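Home > Workshop > Tips and Tricks > Machines

Teaching a Robot to Fold a Scarf by Hand: Tips From a Doubter

Every few months a reader writes to ask if it's time to get a robot to do the laundry. My short answer is to buy a second drying rack. The longer answer is that people are in fact teaching robots to handle cloth, mostly by steering the arms themselves while the machine records what it's told to do, and if you ever end up doing the steering (for a school, a makerspace, or a relative with too much money) there are ways to make it less miserable. 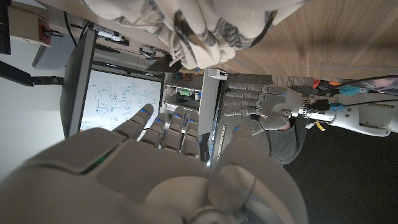 By Kerttu Rantala | Workshop | March 2019 | Filed under: laundry, gadgets, patience

I have now spent a fair amount of time with the controls in my hands, and more time watching other people have them. I'm still not sold. But I did pick up a few habits that made the sessions go faster, and several of them would help with any fussy job that has to be done the same way over and over. Take what you can use.

Two ways to show it

You'll hear both called "teaching," and they feel very different.

In the first, you take hold of the arm and move it. This is hand guiding. The joints go slack enough to push, you walk the hand through the motion, and the machine stores where it went. It's good for reaching and for setting things down. It's poor for cloth, as your own hands and elbows keep getting into the spot where the cloth is, and pushing two arms at once takes more limbs than I was issued.

In the second, you stand off to one side and drive the arms by remote control, with gloves or handles or a stick in each hand. Your fingers close and the robot's fingers close. For folding, this is the one I'd pick, and all the tips from here on assume it. Expect to be bad at it. I have folded laundry since I was six and I needed most of a morning to pinch one corner.

Start with the table, not the robot

Put tape on the table. Light gray tape in a plain rectangle is enough, and small bits of a brighter color near the corners help when you're squinting at it from the wrong side. The cloth starts inside the tape. Tape costs next to nothing and it did more for our results than the software update did.

Use a table that doesn't rock. If it rocks, wedge it. I used a folded cereal box.

Watch the gap between the table height and the arms' resting height. Ours started too low and the wrists had to bend hard to get the fingers down flat, so we had it up on blocks by the afternoon. Do this before you record anything, because every example you took at the old height is now a lesson in folding on a table you no longer have.

Clear away what you don't need from the surface the arms work on. Desks in the background can stay as they are. Ours always looked like a desk.
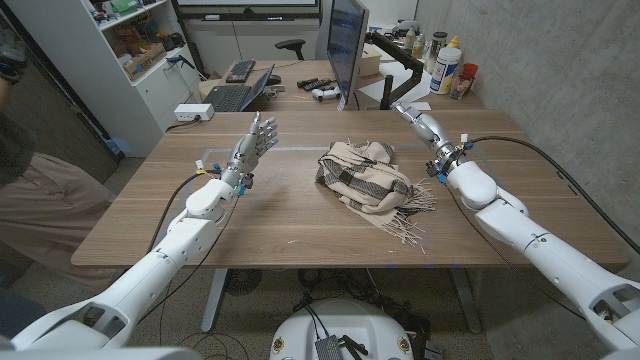 Left palm open toward the scarf, right hand down near the back corner.

Pick a forgiving cloth

The Clenari leaflet suggests starting with a silk square. I don't know who wrote that leaflet, but I doubt they had tried it. Silk slides off everything. Start with something that has some body and doesn't mind being grabbed by the middle.

- A cotton dish towel is the easiest thing I tried. Wash it a few times first to get the stiffness out.

- A washcloth is too small. Two big hands over one washcloth leaves no room for either.

- Scarves are middling. A pattern helps you, the driver, tell which way the cloth is lying, and stripes are especially handy for lining up an edge. I can't promise they help the machine.

- Fringe is a nuisance. The threads spread where they like, and a hand coming in low will close on a few strands and drag the whole scarf with them. If you have to use a fringed one, comb the fringe out with your fingers between rounds, or go in from the other end.

- Fitted sheets: no.

Stay with one cloth until you can do it half asleep. Swapping cloths early feels like variety and mostly gives you a pile of bad examples of several things.

Decide how messy the start is

This was the argument we had most often. If you lay the scarf out flat every time, the robot learns to fold flat scarves, and your scarves at home are in a heap. If you start from a heap, you have to do the spreading out as well, and spreading out is most of the work.

My advice is to record the flat start first, as its own job, and leave the heap for a different day. Keep the two sets of recordings apart and name them so you'll know in September which is which. "Scarf final 2" is a poor name. I speak from experience.

When you do get to heaps, make them properly. Pick the cloth up by one point and drop it. People arrange a heap without meaning to, always with a nice corner sticking out on top for the robot to find, and then they're surprised when it can't cope with a real one.

Keep your hands above the cloth and wait

Beginners dive. You get the controls, you see the scarf, and both arms go straight for it from whatever position they were in. Then one hand arrives early, shoves the cloth out of the tape, and you spend the rest of the round chasing it.

Bring both hands over the table first, one over each half, fingers open. Stop. Count to two in your head. Then go down. It feels silly and slow, and it gives every recording the same beginning, which makes the bad ones much easier to spot later.
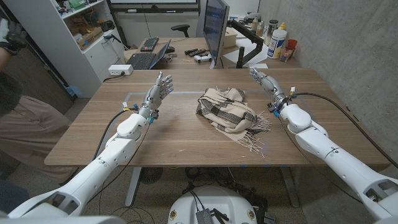
Slow down, then slow down again

A good fold by remote control took me nine times as long as the same fold with my own hands, on a good day. I mention it for anyone picturing time saved. You'll be tempted to hurry, and hurried rounds are the ones you end up throwing out.

Some things that helped with pace:

Say the steps out loud. "Left down, pinch, lift, over, let go." You'll sound like a dance teacher. The person next to you can also hear which step went wrong.

Let go fully. Open the fingers wide and lift straight up before moving off sideways. Half-open fingers take the cloth with them, every time.

Don't fix a mistake by flapping at it. If a corner slips, either pick it up again calmly, as you'd want the machine to do, or stop and mark the round as no good. I let too many sloppy saves through in the first week and we had a robot that patted things nervously.

Swap drivers before anyone's tired. Shoulders go first, then temper. My limit is shorter than I like to admit.

Have a second person by the table

Driving takes all your attention. Somebody else should stand at the side of the table, close enough to straighten the cloth between rounds and well back when the arms are moving. Agree on one word for "stop" and don't use that word for anything else. Ours was "stop." We'd tried something cleverer and forgot it.

Whoever it is should know where the off switch is and be able to reach it without leaning over the arms. Pin up long hair and leave your own scarf on a hook by the door.

Look after the cables

Check the cables at the wrists before each session and again when you break. They have to be loose enough to let the hand turn all the way over and not so loose that they drop into the cloth. Turn each hand through its full range while somebody watches the loop. Move slowly. A snagged cable will pull on a connector, and those little plugs aren't built for tugging.

Velcro straps beat zip ties. You'll be undoing them more than you think.

Get the tangle under the table sorted as well, if only for the sake of your feet. I haven't managed this one.

Look at what the hand can see

If your setup has a small camera down by the wrist, look through it before you record anything. I drove for days with my eyes on the table and never checked. From the wrist, the robot's own hand fills a great deal of the view, and whatever you're hoping it will notice may be a sliver at the top, tipped over sideways.
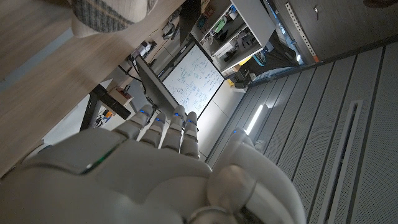

The view from the wrist, with a checked fabric up at the top of the desk.

So do a dry run with someone watching that picture and calling out when the cloth can be seen and when it can't. If it disappears at the moment of the pinch, try coming in at a different angle. Watch for bright lights shining straight in, too. Wipe the lens with the same cloth you'd use for glasses. Lint is everywhere when you handle fabric all day.

Write it down on something big

Put a whiteboard where the driver can see it and keep the list of rounds there: which cloth, which start, good or bad. The notebook I began with kept ending up under things. Take a photo of the board before you wipe it.

Throw out more than you want to. A round with a stumble in it still looks like an hour of your life, so people keep it. Be hard about it at the end of each day while you still remember what happened.

What does it cost you?

The Akard gloves I was lent are comfortable and a bit large in the thumb. The Urent ones fit better and lost their connection whenever I bent down. A Sjöberg rental package, with handles and a week of telephone help, was quoted to me at $3,420, and for that money I can think of quite a lot of laundry I'd be willing to have done by a person.

I'd go again if invited, I suppose. The first time a corner comes up clean between two metal fingers you do feel something, and I won't pretend I didn't. Then the scarf slides off and you comb out the fringe and start over.

Readers' questions

Can children have a go? Older ones, with an adult at the switch. They're better at it than we are and get bored sooner.

Will it work with wool? It will, if the wool is thick and dry. Very fuzzy knits leave fluff in the finger joints. Keep a soft paintbrush handy and clean them with the power off.

Should I iron the scarf first? No. You'll be crumpling it again in a minute.

More in Workshop: Quieting a squeaky ironing board | Removing tape marks from wood | Drying racks, compared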